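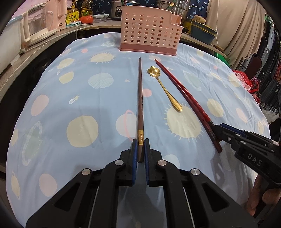 Brown chopstick and gold-coloured spoon on a blue patterned cloth.

June 10, 2021
By Uldis Krūmiņa

Warumholm House, Dining Room and Kitchen
Minutes of the users' meeting, Room 206

1. Minutes of the previous meeting

The April minutes were agreed with one correction. Under "Hot water", the phrase "return valve" should read "mixing valve". The word had been carried over from the plumber's first report, which was later withdrawn. The corrected copy replaces the one in the kitchen folder.

2. Matters arising

The loose handle on the cold store door has been refitted. The door now closes without being lifted, but the lower seal is still hard along the hinge side and will need changing. A seal has been ordered under the existing account.

The request for a second hand basin near the serving hatch remains open. The drawing supplied shows the waste pipe crossing the line of the gas supply. A revised drawing has been asked for. No work is to begin on the wall until it has been received and checked.

3. Dishwasher

The Custier machine was serviced after the April meeting. The engineer's sheet was read out. The lower wash arm had been fitted with a worn bearing and was turning slowly under load. The bearing was replaced and the rinse pressure reset. Scale was found on the heating element and in the rinse jets, and the sheet recommends that the water softener be checked more often.

It was agreed that salt will be checked every 7 days and the result written on the card inside the store cupboard door. The card is to show the date and initials of the person checking, and whether salt was added. Entries such as "OK" or a tick are not sufficient, as they do not show which of these was done.

Several users reported that glasses come out cloudy at the end of a long service. The engineer considers this to be a rinse aid fault. The dosing pump is set at its lowest position and will be raised by one step. If the glasses then show streaks it will be put back and the supplier called.

4. Table linen

The hire agreement with Van der Linden ends this summer. Two options were put to the meeting. The first is to renew on the same terms, under which white cloths are delivered clean and collected used. The second is to buy coloured cotton cloths and have them washed locally.

The main points raised were as follows. Hired cloths are pressed and of a uniform size, but late collection leaves used linen standing in the passage. Bought cloths would need storage and a record of which group has taken them out. Cotton shrinks at first wash, and cloths cut close to the table size will be short on the drop afterwards. It was suggested that any cloths bought should be washed once before they are hemmed.

There was no agreement on colour. Plain cloths show stains more readily and are easier to match when one is replaced. Printed cloths hide light marks, but the pattern may be discontinued. The matter was left open.

Decision: ask Van der Linden for a shorter agreement covering the autumn only, and obtain a price for 100 cotton cloths delivered to Tidivport. Both figures are to be sent round before the next meeting.

5. Cutlery and small items

Mixed cutlery continues to be returned to the wrong drawers after private lets. The drawer labels have lifted with steam and will be replaced with engraved strips. Plated and coloured items brought in by users should be washed by hand and taken home. They are not to be put through the dishwasher with the house stock, where contact with other metals can mark the surface.

Chopsticks were discussed briefly. Lacquered pairs do not stand up to the machine's drying cycle, and the finish lifts first at the tips. The meeting preferred plain pairs for the house stock, to be washed in an open basket and dried flat before storage. A sample set will be requested.

6. Ventilation

The extract fan over the range is working but noisy at full speed. The filters have been cleaned. The noise appears at the bracket nearest the outside wall, where there is a gap of 2 mm between the plate and the duct. A rubber packing piece will be tried before the bracket is remade.

Users are reminded to open the high-level windows on the yard side during service and to close them when locking up. The pole for these windows belongs on the hooks by the passage door. It has twice been found in the coal store.

7. Booking sheet

The paper sheet and the online sheet disagreed on several evenings in April. From now on the online sheet is the record, and the paper copy will be printed from it at the start of each week. Handwritten changes on the printed copy do not count as bookings.

8. Any other business

The Tidivport baking group asked whether the large mixer may be left plugged in overnight. It may not. The socket is on the same circuit as the cold store, and the mixer should be switched off at the wall after use.

A spare key to the dry store is missing. Anyone holding it should return it to Uldis Krūmiņa. The lock will be changed if it has not been handed in by the next meeting.

The date of the next meeting will be sent out with the linen prices.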